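Open day at Pledance, Tromau

I have wanted to get inside the Pledance works for as long as I've been reading about their cars, and on Tue 28 March I finally did. They open the doors to the public one day in spring and again in June, and the spring one is supposed to be the quieter of the two. It was raining sideways when I pulled into Tromau and there was still a line down the side of the building, so I'm not sure I'd want to see June!

If you don't know Pledance, they build one car, the Quan, a front-engined two-seat coupe with a manual gearbox and rear-wheel drive. They have been building some version of it for 19 years. It has gotten a little wider and a good deal stiffer in that time, and the current one has proper door seals, but park an early car beside a new one (they had done just that in the entrance hall, a dark green one and a silver one, nose to nose) and you'd know them as family right away. The early one still has the thin steering wheel with the exposed spokes. I stood there for far too long looking at the door handles.

Getting in

Sign-in was at a folding table inside the main door. You get a paper wristband with a tour time on it, a pair of safety glasses, and a photocopied map that is wrong about where the restrooms are. They're past the parts counter, on the left. My tour was at 11, which left me plenty of time with the cars in the hall and a cup of very strong coffee. You're free to sit in the silver car as long as you take your belt off if it has a buckle. I'm six foot two and I fit, with my head just clear of the lining, and I can report that the clutch is heavier than you'd think and the gear lever is in exactly the place your hand falls. I rowed up and down the gears like a ten-year-old until a real ten-year-old came up and wanted a turn.

They keep each group to 9 people. That's a great decision. On other factory tours I've been at the back of a crowd hearing every third word, and on this one I could lean right in.

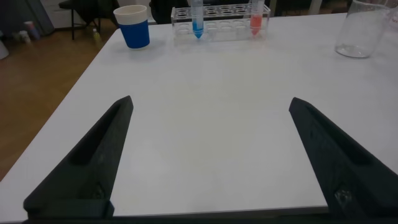 Gripper fingers over the white table.

The body shop

First stop is the body shop, and the noise hits you before the door is all the way open. The Quan has a bonded aluminum tub with a steel subframe at each end, and the outer panels are aluminum too, rolled and finished by hand. I knew that from the brochures. What I didn't know is how they check the panels. One of the panel workers turned off the overhead lights, set a long strip light on the floor, and dragged his palm down a rear fender with his eyes closed. Then he marked two spots in wax pencil that I swear I could not see. He had me put my own hand there. Nothing! He told me to do it again, slower, with a cotton glove on, and there it was, a tiny rise under my fingertips. The glove takes away the friction so you feel the shape and not the skin of the metal. I've since tried this on my own car at home and I wish I hadn't.

The rear fender is the hardest panel on the car, he told us, with the curve running two ways at once over the wheel and then flattening out where it meets the taillight. Most of the rejected ones fail at the flat bit. They hang the rejects on the wall in the corner, and people had written on some of them.

Engines come from Jastov

Pledance doesn't make its own engine and never has. The straight-six comes in from Jastov, on the other side of the river, and arrives in a crate without its intake, exhaust manifold or flywheel. All of those are Pledance parts. The engine room is small and warm and very clean, and it smells like assembly lube, and if I could have a candle of that I'd buy it. Two engines were up on stands while we were there. One was getting its flywheel, so we were treated to the sight of somebody tightening bolts in a star pattern with a torque wrench, three passes, with a paint dot on each head at the end.

I asked about the intake, a question I'd been saving up. The older cars have a lovely hard-edged bark at the top of the rev range, and owners worry that it got lost when the airbox changed. The answer was long and good. The new airbox is larger and quieter, but they added a duct that ends at the bulkhead right behind the dash, so the driver hears the intake and the neighbors don't. There was a cutaway of it on the bench. The tube is only as thick as a garden hose, and they went through a stack of different lengths before they liked the note.
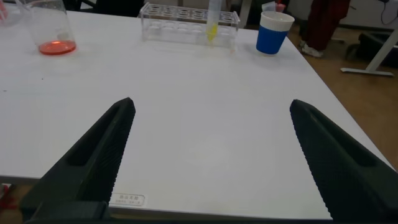
Both fingers spread wide, white tabletop between them.

After that we crossed the yard (bring a coat, there's no covered way) to the dyno cell. You watch through a thick window. Every engine is run up gently, held, run up again and left to cool before it goes anywhere near a car. We got one full pull to the redline, and the window buzzed in its rubber, and the woman next to me grabbed my sleeve and then laughed and said sorry. I'd have stayed for the next one if the group behind hadn't been waiting in the rain.

Trim and leather

I hadn't expected to care much for the trim shop and it ended up being one of my favorite stops. It's upstairs under the skylights, the only quiet part of the building, with a radio going and rolls of hide on racks down one wall. Each car's leather is cut from hides picked together so the color matches, and the seats are stitched by one person from start to finish. They had a seat in pieces on the table so you could see how thin the padding is. It looks like it should be miserable, but I sat in the finished one next to it and the support is all in the shape of the shell. My back has opinions about car seats and it had no complaints.

You can order nearly any thread color. The sample book is handed around and there's a page at the back with the odd requests, including a orange-and-lilac combination that I thought I'd hate and kept turning back to. They also showed us the old way they did the dash top, in one piece, and the new way in two with a seam down the middle. The single piece tended to lift at the windshield edge in hot climates. I'm a fan of the seam. It lines up with the crease in the hood when you're sitting in the driver's seat, and now that I've been told that I'd notice it every day.

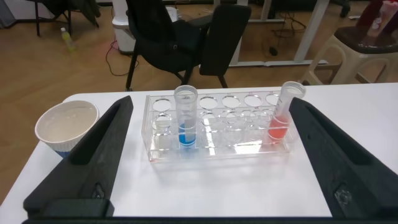 The ride

All right, the ride. You put your name in a bowl at sign-in and they draw passengers through the day, and I never win anything, and I won. It's a loop out of the back gate, up the hill road behind Tromau and back down past the reservoir. The car was a development hack with mismatched doors and a lot of tape on the dash, and the test driver had the calm manner of someone who does this all day long.

What struck me first was how supple it is. I'd braced for something stiff and shouty. On the broken pavement near the railroad crossing the Quan just breathed over the bumps, and I could hear the driver without her raising her voice. Then the road opened up and she took it out to the top of second and third, and there was that bark, right behind the dash, exactly as described in the engine room. I may have made a noise. It was damp up there and she was smooth as anything, one clean bit of steering per corner, with a small wiggle from the back out of the tight left at the top that she gathered up without breaking off her sentence (she was telling me about brake pads).

We were back in no time. My legs were a bit shaky getting out, partly because the sill is wide and you have to sort of post yourself over it.

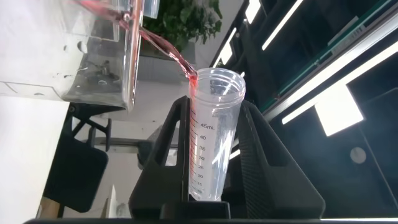
Pink-red liquid pouring into a clear conical tube.

The parts counter and the used corner

Before you leave, go to the parts counter. On open days they clear out old stock, and if you own a Quan you'll want to be there early. I don't own one and I still came away with a badge and a gear knob from the second series, which now sits on my desk. The man ahead of me had driven 500 miles for a pair of early taillights, got them, and was hugging the box.

There's also a corner with a few customer cars for sale. I looked at an early one in a faded blue with a cracked dash top (see above!) and a very thick folder of receipts, and I've thought about it every day since. The asking price wasn't silly. The insurance might be.

A few practical things

Parking is on grass behind the paint building, and after rain it's soft, so stay near the gate if your car is low. Several Quans needed a push.

Food was a single van doing sausage rolls and soup. The soup ran out by early afternoon. There's a bakery on the main street in Tromau, ten minutes on foot, with a good cheese pie.

Photos are fine everywhere apart from the design office and the dyno cell. Kids are welcome but have to be tall enough for the safety glasses to stay on, and ear defenders are lent out at the dyno if you ask.

The paint shop wasn't on the route this time, as they're fitting a new booth. They expect to have it back on the tour in June, and I've already put my name down for that one.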